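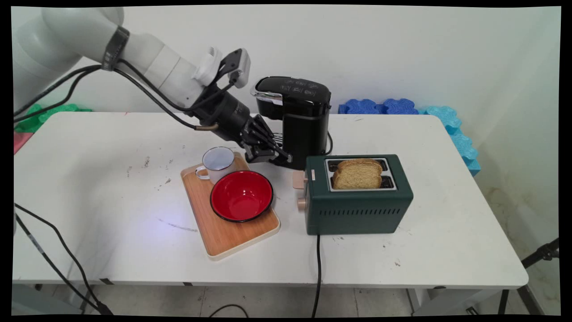 Figure 1. Robotic arm with a black multi-fingered gripper against the front of a single-serve coffee maker.

4. The Ferry Petition Reconsidered

4.1 The received account

Most local accounts of the Walell ferry tell the same story. The river service between Walell and Urnodden was to be withdrawn at the end of the summer timetable. Residents on the Urnodden side, who had no bridge within walking distance, got up a petition with 1,564 signatures and carried it to the district council in October. The council gave way, and the ferry ran for another 14 years. The story appears in the centenary booklet, on the sign at the upper landing, and in both of the school histories we consulted. It is told with some pride, and it may even be partly true.

We have doubts about nearly every piece of it. None of the printed versions cites the petition itself. The booklet gives no source at all, and the sign repeats the booklet down to a misspelling of the name of the lower landing. The two school histories were printed later and use the same phrases. What looks like four witnesses is probably one, and that one was writing long after the event.

4.2 The surviving sheets

The petition sheets, or some of them, are in the Triệu collection, in a box labeled "River, misc." They have been there since the collection was first listed, and we found no sign in the reader slips that anyone had asked for them before us. There are 474 names on the sheets. This is less than a third of the number in the booklet.

It is fair to say that sheets get lost. The last page in the box is torn along the bottom, and one page has a rust mark from a paper clip with nothing now clipped to it. But the pages carry numbers in the top corner, in what looks like the same ink as the heading, and the run has no gaps. If another thousand names existed, they were on sheets that came after the last numbered page, or in a second set that someone kept apart. We have no evidence of either.

The names themselves raise a further problem. Comparing them with the rate books for the same year, we could place 124 at addresses on the Urnodden side. The rest are harder. Some are given without an address, some give only "Walell," and a good many are in groups of four or five in one hand, with the same surname. Whole families may have been signed for by whoever was at the door. That was common at the time and was not thought dishonest, but it makes the petition a poor measure of how many people wanted the ferry kept.

Rate books have limits of their own. They list the person who paid, so lodgers, grown children and most married women are missing. We would expect a genuine list of ferry users to include all three. Our figure for the Urnodden side is therefore a floor, and we would not want to see it quoted as a total.

4.3 Where did the larger figure come from?

We can offer a guess. The ferry company's return for the same season gives weekly passenger numbers, and the entry for the last full week of service under the old timetable is 1,564. A match to the last digit is hard to put down to chance. A speaker at the council meeting, or a reporter with a deadline, could easily have run the two together: so many people cross, so many people object. Once in print, the number would have stayed there.

We cannot prove this. The council minutes record only that "a petition was laid on the table," and the newspaper for that week is missing from the run we used. A complete copy may turn up elsewhere. Until it does, the passenger return is the earliest place where we can find the number, and it has nothing to do with signatures.

4.4 Did the petition save the ferry?

The stronger claim, that the petition changed the council's mind, stands on weaker ground still. Two other things were going on at the time. The first was the road at Zandmont. The council had set money aside to widen it, and the plan to end the ferry depended on the road being ready to take carts and buses the long way. By October the work had not begun. The surveyor's letters, which are in the same collection, complain of soft ground and of a landowner who would not answer his mail. Without the road, closing the ferry would have cut off a large part of Urnodden from the market, and the council knew it.

The second was the lease. The ferry company held the landings on terms that charged the council a penalty if service ended early. Earlier writers do not mention the lease. We read it twice to be sure. The penalty was large enough that keeping the boat running was, for several years at least, the cheaper choice.

A council that could not afford to close a service, and had no road to replace it, did not need much persuading. The petition may have given members a pleasant reason to announce what they had already been forced to do. We note that the vote to continue was recorded without debate – odd for a body said to have been beaten by its own voters.

4.5 What can still be said

None of this makes the petition unimportant. Someone wrote out the heading, ruled the columns and took the sheets from house to house, and we would like to know who. The Urnodden names cluster on the two streets nearest the landing, with a scatter of farms beyond. That pattern suggests a small, local effort by people who used the boat every day. It fits badly with the booklet's picture of a whole district rising up.

There is also the question of the 14 years. The company's own returns show two long breaks in that time, one for repairs to the hull and one with no reason given. Whether a service that stops for most of a winter has "run" through that winter depends on who is counting. The sign at the landing does not raise the matter.

We suggest that later work leave the larger figure out unless the missing newspaper is found. The lease deserves a proper study by someone with better legal training than ours. The surveyor's letters would also repay a closer reading, above all the drafts, several of which are a good deal ruder than the versions he sent. The fare tables are taken up in Section 5, where the same booklet is again the main source and again gives us some trouble.

Posted January 1, 2023
14 shares | 0 comments
Contact | Copyright | Back to top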